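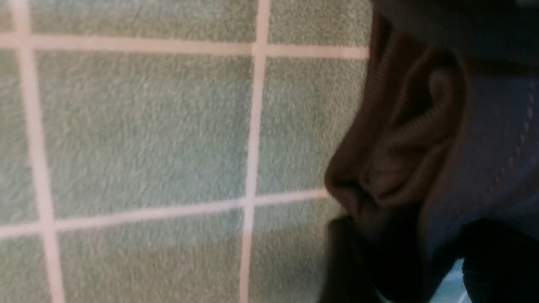
On m'avait engagée pour plier du linge, ou plutôt pour apprendre à un bras à le plier, et chez Dedgate on tenait beaucoup à la nuance. Moi, je touchais le même salaire pour l'une ou l'autre version.

Le contrat prévoyait 392 reprises. Une reprise, dans la langue de la maison, c'est un vêtement jeté en vrac, les poignées de commande prises en main, puis le bras qui attrape, tire, rabat, et enfin la pédale du pied gauche pour dire que c'est bon. Si c'était raté, pédale de droite. Je me servais peu de la droite. On nous avait expliqué que les ratés étaient précieux, que la machine apprenait aussi de ses fautes, mais le tableau affiché à l'entrée ne comptait que les réussites.

Le programme s'appelait Nostance. Quelqu'un avait dû être payé pour trouver ce nom.

Au bout de neuf séances, j'avais pris des manies. Je pinçais toujours trop près de la couture. Je marquais un temps avant de rabattre le second pan, un petit arrêt inutile, celui de ma mère devant la table de la cuisine quand elle écoutait la radio.

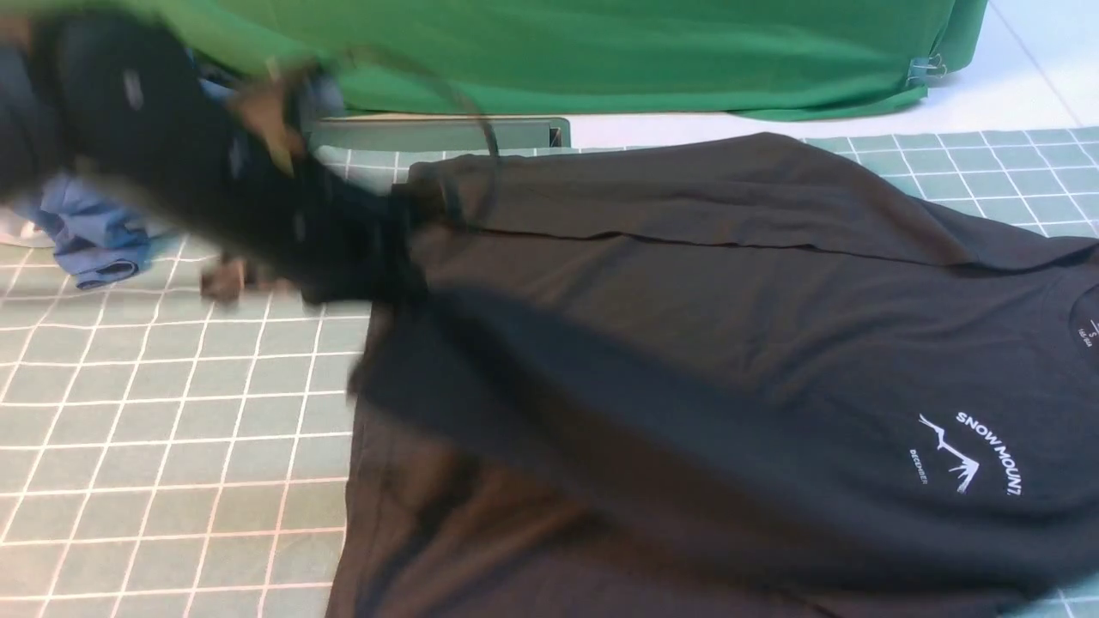

Le bras, lui, prenait tout. Il n'avait aucune raison de trier. Je me demandais si un jour, dans un appartement de Tatbridge, une machine neuve s'arrêterait une seconde au-dessus d'un tee-shirt noir, et si le propriétaire appellerait le service après-vente.

J'en ai parlé au responsable des données. Il m'a répondu que les manies se noyaient dans la masse.

– Et si toute la masse a des manies ?

– On fait la moyenne.

J'ai imaginé la moyenne de toutes nos mères. Il a regardé sa montre.

En septembre, on nous a montré les premiers résultats dans la grande salle, avec du café. Le modèle tournait seul. Le chiffre était projeté au mur : 94 % de réussite. J'ai voulu savoir qui décidait de la réussite. C'était la pédale, évidemment, la nôtre, ou un programme qui avait appris à appuyer comme nous. Autour de moi on applaudissait. J'ai applaudi aussi, le café était bon.
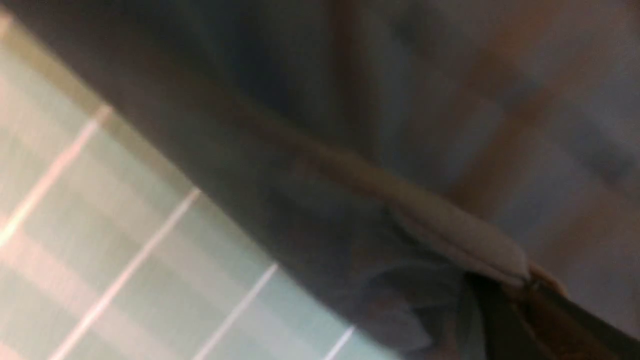
Photo : atelier Arai / programme Nostance

Après la présentation je suis retournée à mon poste. Il me restait deux reprises pour finir le contrat. La première, je l'ai faite proprement. Pour la seconde, j'ai roulé le vêtement en boule, avec application, en y mettant tout le soin qu'on m'avait demandé depuis le début, les coins rentrés, les bords serrés. Cela tenait très bien.

Puis j'ai appuyé sur la pédale de gauche et je suis allée rendre mon badge.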